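3.2 Collecting the demonstrations

We recorded 200 demonstrations of the plate task in the Grunel simulator, all by remote control. I did the first 100 myself, and Adjoa Essien and Venkatesh Kamath split the rest between them. None of us had steered an arm before, so we each got 20 practice runs that we threw away (mine were awful, and I'm glad they're gone!).

The task sounds simple enough. You pick up a well plate, carry it over the board and set it down square in its slot. What I hadn't counted on was how much of the work sits in the last bit of turning. A plate that comes in slightly rotated will catch on its neighbour, and you end up nudging it back and forth until it behaves.

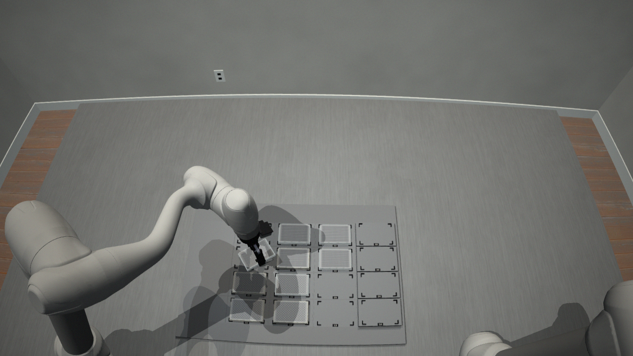
Figure 3. Plate handling on the 4 x 4 board in simulation.

Venkatesh liked to fix the angle early, well above the board, while I tended to leave it right to the end - a bad habit, and one the policy picked up from me. When we trained on my runs alone it hovered and fidgeted over the slot in a way that Adjoa recognised straight away. Mixing all three operators calmed it down a fair bit.

We kept the clumsy recoveries in the set. Meenakshi Saxena favoured trimming them out, and we tried that too, but the trimmed policy had no idea what to do with a crooked plate. Section 4 compares both versions.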